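The Spare Key Problem: What a Car Owner Should Know Before Programming a Second Remote

When I bought my used car in August, the seller gave me one key. One key only, with a worn rubber button and a battery that was already weak. I thought a second one would be easy to get, like a copy of a house key. The dealer told me to come back with the registration, my passport and a sum of money that made me sit down.

So I started to read, and then to ask, and then to visit workshops. A modern car key is two things in one shell. The metal blade turns the lock. The small chip inside the head, called a transponder, speaks with the immobilizer of the car, and without the right answer the engine will not start. Many keys have also a third part, the remote board with the buttons, which works on its own battery. People often mix up these three, and they pay for the wrong repair.
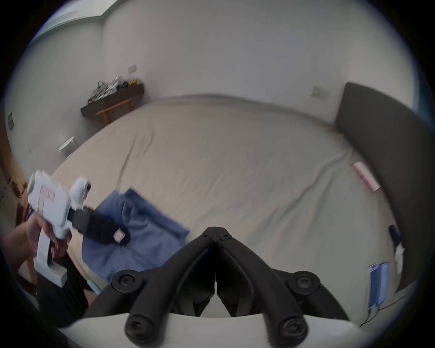 A bed with a beige fitted sheet and a dark gray headboard.

The independent locksmiths in my region work mostly with programming tools made by smaller firms. At Meinecke, a workshop with 2 service vans and a narrow counter, I was shown a tablet programmer from Trinunon. It connects to the diagnostic port under the dashboard, reads the data of the immobilizer and writes a new key into the memory. When everything goes well, the work is finished before the coffee is cold. When it goes badly, the tool stops in the middle and shows an error code which is explained only in a forum, and sometimes only in a language I cannot read.

The cost of such a tool surprised me. The Trinunon set with all adapters was 3000 dollars for the workshop, and then comes the yearly update. A cheaper unit from Fisell does the older cars well, I was told, but it does not know the encrypted systems of the newer ones. The shop keeps both on the shelf and uses the cheap one more often than I expected.
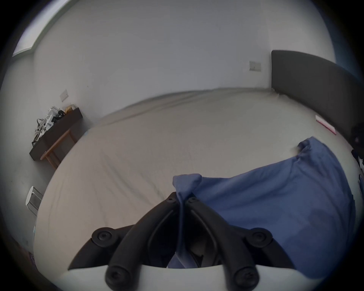

Blue cloth on a light beige sheet.

There is also the question of software. Almost every programmer now wants an account and a connection to a server, and the tool will ask for an update at the worst moment, in a parking lot with poor signal. Futlow, a reseller that supplies many small shops, recommends to update in the evening, on a charged battery, and never with the car connected. It sounds simple. The man at the counter laughed when I read it to him, and I understood that he had learned it in a different way.

Voltage is the other enemy. If the car battery falls too low during the writing, the control unit may keep half of the new data and lose half of the old. A good technician puts a power supply on the battery before he touches anything else. If yours does not do it, you may ask him politely why.
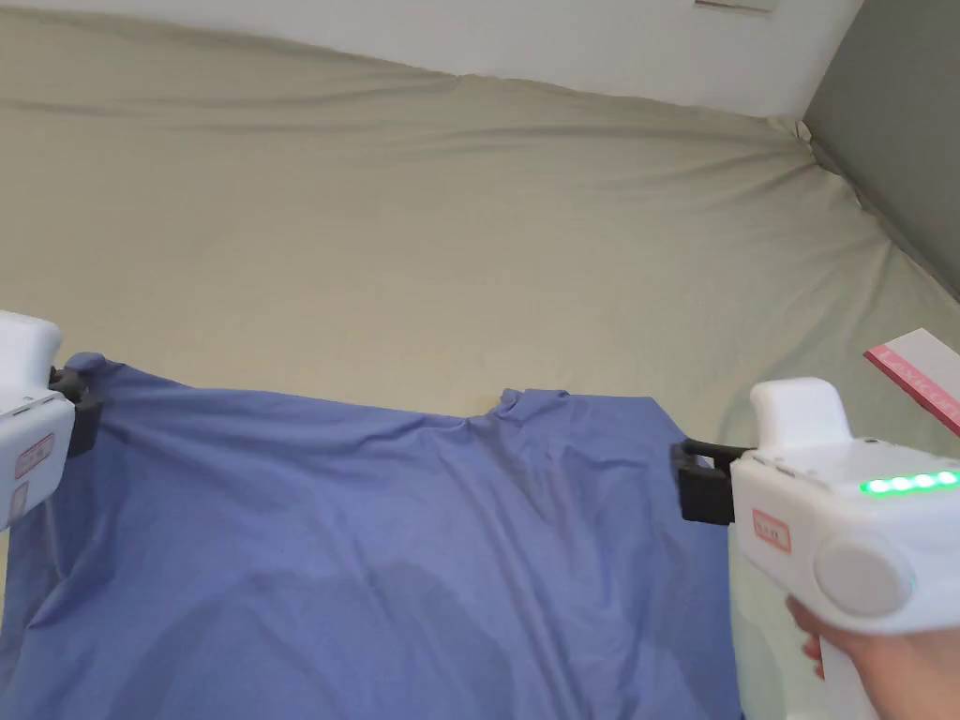
A blue garment held up at its top edge by two white grippers.

For an ordinary owner, I believe buying the tool makes no sense — the learning is too long for one key. What makes sense is to order the second key while the first still works. Adding a key is a small job. Replacing all keys when the last one is lost is a big one, because the technician must first convince the car that he is allowed to be there. At Meinecke the added key was 100 dollars with cutting included, and the lost-all-keys service starts at 4 times this price.

Ask also how many keys are stored in the memory. With a used car you do not know who has a copy. The technician can erase all the keys and write again only the ones you bring, and for me this was worth more than the spare itself.

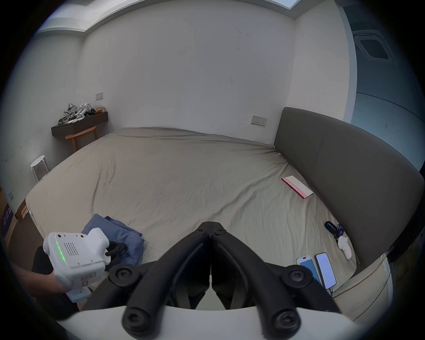
What to Bring to the Appointment

Bring every key you own, also the broken ones. Bring the registration and an identity document with the same name. If you have a card with a PIN code from the first owner, look for it in the service book, where it often hides between the pages. Be sure that the car battery is healthy, and take your things out of the space under the dashboard so the port is free.

Test the new key before you pay. Start the engine, lock and unlock every door, open the trunk, then do it again with the old key. I forgot the trunk, and I had to drive back.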